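The Treltia Round Floor Cushion

Filled and finished by hand in our Takagi Street workroom

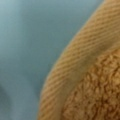
We started making floor cushions because my mother-in-law, Sachiko Tsuji, would not sit on a chair if there was a floor to be had. She raised four children, ran a sewing business and read what must have been every mystery novel in the county library from a cushion by the window, and when that cushion finally gave out she asked me (well, told me!) to make her another. I made it too soft. The second one was too hard, the third was lopsided, and by the time I got one she would keep, half the family had put in an order.

The Treltia is the great-grandchild of that fourth cushion. It's a good, firm, generous round seat for reading, for tea at a low table, for sitting cross-legged with a guitar, or for the kind of long board game where your knees start to complain before the second hour. It's firm enough that you can get up again without rolling onto your side first, and we do get letters about that.

What's inside

The filling is buckwheat hulls in an inner bag of plain unbleached cotton, with a thin layer of wool batting on top so you don't feel the hulls through the cover. Hulls shift a little when you sit down and then stay put, and they make a soft rustling sound that most people come to like. If you've only ever sat on foam, give it a week or so. There's a zipper on the inner bag, tucked under a flap, and you can take out a scoop or two if you'd like to sit lower. Keep the extra in a jar, as you'll want it in a year or so when the rest has settled.

Anwara Majumder does all our filling, and she goes by feel as much as by the scale. Please don't be surprised if yours comes out an ounce or two different from your sister's.

The cover

Covers come off for washing. Cold water, gentle cycle, and dry flat in the shade. I know it's tempting to throw it in the dryer, and I've done it myself, and I ended up with a very nice cover for a much smaller cushion. The inner bag shouldn't get wet at all. If you spill something on it, empty the hulls onto an old sheet, wash the bag by itself, and let everything dry right through before you put it back together.

A day in the sun every month or two does wonders for the hulls. Turn the cushion over at lunchtime and bring it in before the dew.

Sizes and prices

Small, 18 inches across: $100
Large, 24 inches across: $116
Spare washable cover, either size: $38
Bag of extra hulls, 2 pounds: $14

The small suits most people for everyday sitting. The large is better if you're tall, if you like to tuck your feet up, or if there's a dog in the house who will be claiming it anyway. Both hold up to 177 pounds comfortably with the standard fill. If you'd like more support than that, write "firm fill" in the order notes and Anwara will pack it tighter at no extra charge.

Ordering and delivery

We sew in small batches and usually ship within three weeks. July is slower, when half the workroom is away visiting family and the other half is complaining of the heat. Masaru Noguchi packs the boxes and answers the phone until 4 p.m., and he's very patient with questions about sizes. If you call later than that you'll get the machine, and he'll ring you back in the morning.

If you get your cushion home and don't care for it, send it back within 60 days. We'll refund the price of the cushion, though we do ask you to pay the postage. We can't take back spare covers once they've been washed.

Repairs

Send us any Treltia, of any age, and we'll restitch a seam for the cost of the return shipping. New zippers are $9. Please take the hulls out first and mail us only the bag and cover, as it will save you a good deal on postage. Put your name on a slip of paper inside, too. We've had a cushion cover on the shelf since last winter with a lovely thank-you note and no address.

From our customers

"I bought the small one for my reading corner and went back for the large. My husband said he didn't want one, and he is sitting on it now." Mayu Iwasaki

"Firmer than I expected, and my back is glad of it. The rustling took me a few days." Kaede Sakai

You may also like

Drelix low tea table, oiled ash, folding legs
Zuredness lap blanket, lambswool
Bolster cushion, buckwheat fill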